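Sweater Questions, Answered
The Brademel Folding and Storage Help Page
Last updated December 2019

We sort, fold and put away other people's knitwear for a living, and the same questions keep landing in our inbox. These are the ones we get most. If yours isn't in the list, write to us and it may make the next update, provided it isn't about socks. Socks have their own page.

Should I fold on the bed or on a table?

The bed, in most homes. It's the only flat surface big enough for a sweater with both arms out, and it's rarely covered in mail. Smooth the bedding first, or you will fold its lumps into your work. A patterned sweater is a good one to practice on, as the bands tell you at once when you've gone crooked.
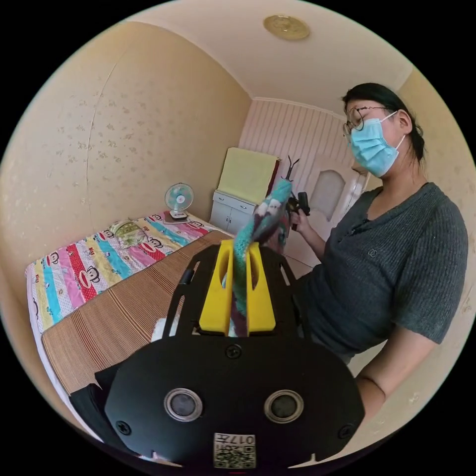
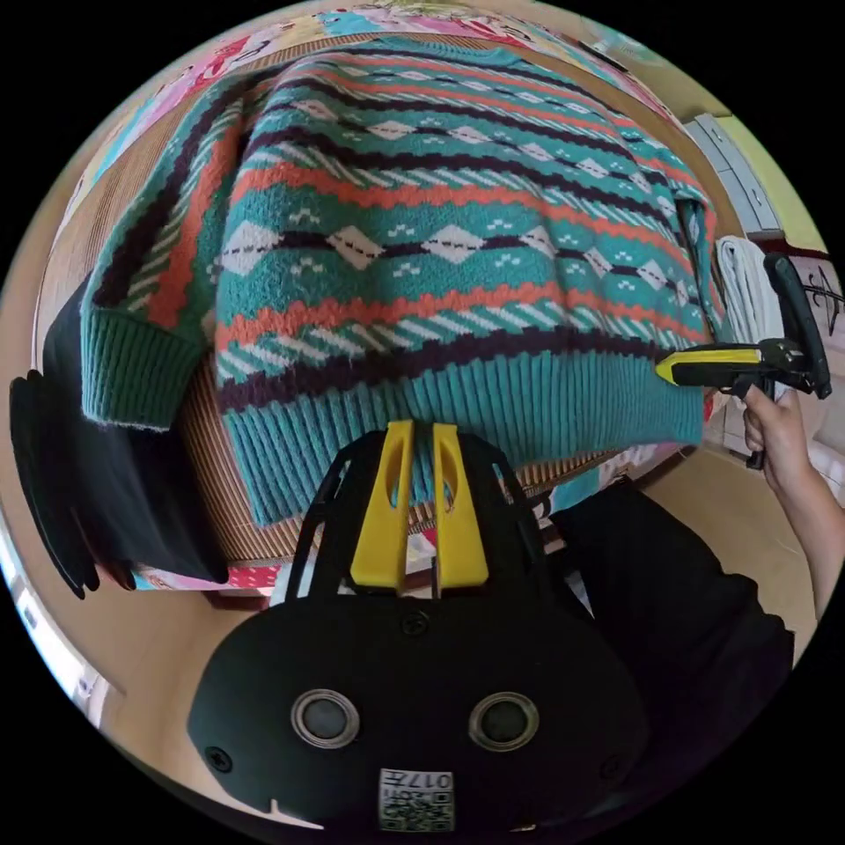
Which way up does it go?

Front down, back facing you. Pull the shoulders level, then line up the hem. People like to start at the neck and hope the hem will sort itself out. The hem has never sorted itself out.

How do I fold it so it stays folded?

Bring one side in toward the middle, sleeve and all, then lay the sleeve straight down along the body. Do the same on the other side. Fold up from the hem, once for a deep shelf, twice for a drawer. Run your palm over it and leave it alone. Every extra pat makes it worse.

Can't I just hang it?

You can. The shoulders will grow small horns and the sleeves will head for your knees, but it will be very convenient until then. If you must hang a sweater, fold it in half lengthwise and drape it over the bar of the hanger, body on one side and sleeves on the other.

My stripes don't line up when I fold. Is it me?

Possibly. Lay the sweater out again and check the side seams before you take the blame. Plenty of knits leave the store with a slight twist, and no amount of tugging will talk them out of it. Match the hem and let the stripes do what they want.

What about the fuzz?

Fuzz is what wool does with its free time. Take off the pills with a sweater comb before folding, on a flat surface, with short strokes in one direction. Don't pull them by hand while watching television. We know how that ends, and it ends with a hole under the arm.

Do I have to wash everything before it goes away for the summer?

Yes. Moths are drawn to a worn sweater much more than to a clean one, and a stain you can't see today will be there to greet you in the fall. Let everything dry flat all the way through, cuffs and hem included. Those are the thick parts, and they will lie to you.

How many can I stack?

Until the stack leans. Put heavy knits at the bottom and light ones on top. If getting at the bottom sweater means lifting the whole pile, you've built a monument and should split it in 2.

Which bin should I buy?

Any clean one with a lid that closes without somebody sitting on it. We sell the Preneck 1016, which takes bulky winter sweaters, and the Derkach, which is flatter and slides under a bed. Measure under your bed before ordering. Our returns shelf is mostly Derkachs that met a bed frame.

Is cedar worth it?

It smells nice and does a little. It won't rescue a sweater that went in dirty. Sand the blocks lightly when the smell fades, and keep them from resting directly on pale wool.

When should I get everything out again?

We unpack in August, which gives us time to air things and find out what we forgot to mend. You can wait for the first cold morning like everyone else, but you'll be wearing creases.

Do you make house calls?

In Bukeo only, for now. Bring the sweaters out of the closet before we arrive. Yes, the ones on the chair too.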